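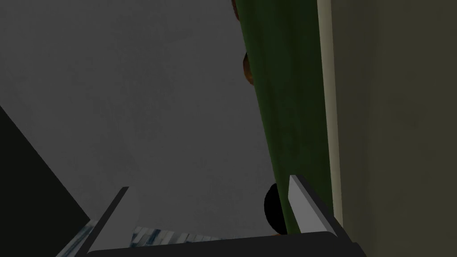 Reader exchanges keep getting recommended in this forum as the fix for a quiet blog, and I'd like to know if a single person here has kept a reader they got from one. I signed up for Plurketti in October. You read other people's posts, you earn credits, you spend the credits and other members get sent to yours. In my first month it sent me 358 visits. I got two comments, both of which said "great post, very informative," one of them on a recipe that was missing half its ingredients because I'd published a draft by mistake. What I've got to show for it is what's between those two gray fingers up top, a wide open gap with nothing held in it. No newsletter signups, no return visits I can find, no replies when I wrote back to the two commenters. So before I give it another month, what exactly is it supposed to do?

Posted by crumbledrawer
Filed under: Blog Promotion & Traffic

sidestreet_sewing wrote:
It's supposed to get you seen, and 358 visits is getting seen. I've been on Plurketti since spring and I've picked up three or four regulars that way. Did you fill in your interests? If you leave that blank it sends you everybody, including the crypto people and the guy with the lawnmowers.

crumbledrawer wrote:
I filled in baking, budget cooking and small kitchens. I still got the lawnmowers.

When you say regulars, do they come on their own or do they come when you spend credits? I'm not trying to be rude, I just can't tell the difference from my side of it and I wonder if you can.

sidestreet_sewing wrote:
Two of them are on my email list and they open everything. So yes, I can tell. I think you're being a bit hard on it after one month.

oldpostbox wrote:
Every one of these things works the same way and has since I started blogging. You have a room full of people who all want readers and not one of them came to read. The credit system makes it worse. Look at how long the visits last. Mine were all just past the minimum the site makes you wait before it pays out. They open your page in a tab, go make a sandwich, come back and click the thumbs up.

I dropped it after I tested it. I put up a post with the same paragraph pasted in over and over until it hit 500 words. It got 57 thumbs up. I left it up for a while afterward and it was my highest rated post on there.

hemline_and_hops wrote:
57!! oh that is grim. I want to see the post.

oldpostbox wrote:
Gone now. It was about gutters.

sidestreet_sewing wrote:
Okay but you did that on purpose to get a bad result. If you write junk you get junk readers. I've had real conversations with people there, one of them sent me a zipper foot in the mail when mine broke. You can't tell me she was making a sandwich.

tinroof_notes wrote:
I'm somewhere in the middle on this. I don't believe the visit numbers at all, but I've found blogs on there that I like and still read, so it was worth it to me as a reader. As a way of growing my own it did nothing. Once I stopped thinking of it as promotion it got a lot less annoying.

What did move the needle, slightly, was swapping mentions with two other bloggers in my newsletter on Imness. No credits, we just asked each other. It was slow, and I'm talking about a handful of signups each time, but they stayed.

crumbledrawer wrote:
How did you find the two? That's the part I always get stuck on. The emails I get asking for a swap are all from people who clearly haven't opened my blog. Last one called me "Dear Kallio Theme." That's the name of my template, it's in the footer.

tinroof_notes wrote:
Ha, I've had the Dear Kallio email too, same template. I found mine by commenting on their posts for months before I asked for anything. I know that's boring advice.

bovside_regular wrote:
Has anyone tried the Bovside badge instead? You get listed in their directory and you put the badge in your sidebar. They say listed blogs get an average of 300 extra readers a month. It's a yearly fee but there's a discount if you join before the end of the month.

oldpostbox wrote:
Your user name is bovside_regular.

bovside_regular wrote:
I'm a member, I don't work for them. I'm allowed to like something.

oldpostbox wrote:
Sure. Did you get the extra 300?

bovside_regular wrote:
I haven't checked lately. My numbers are up in general. I also redid my titles and started posting twice a week so it's hard to say what did it.

crumbledrawer wrote:
See, this is my problem with all of it. An average of what, over how many blogs, and who counted? If one big travel blog is in there it could be pulling the rest of us up on paper. I asked Bovside that through their contact form back in the summer and they sent me the discount code.

hemline_and_hops wrote:
I had the badge for a year and got some visits from the directory page – I could see them in my stats – but it was other people with the badge checking out where they were in the list. I did the same thing myself so I can't complain.

sidestreet_sewing wrote:
I still say try another month of Plurketti with the interests narrowed down to one. Take off "budget cooking," that's the one that brings in the coupon sites. And comment properly on people's posts when you earn the credits, don't do the minimum. That's how I met the zipper foot lady.

crumbledrawer wrote:
Fine, I've got credits left that I can't use for anything else. Baking only, proper comments, and I'll look at signups and ignore the visits completely. If I get even one person who opens two emails in a row I'll come back and say so. I don't expect to be typing that post.

oldpostbox wrote:
Put up something about gutters.

tinroof_notes wrote:
What's your blog called, by the way? It isn't in your signature.

crumbledrawer wrote:
I took it out because I was getting Dear Kallio emails from here as well. I'll message you.

Last updated: November, 9:40 pm
22 comments · 4 shares
Tags: blog traffic, reader exchange, newsletter swaps, directories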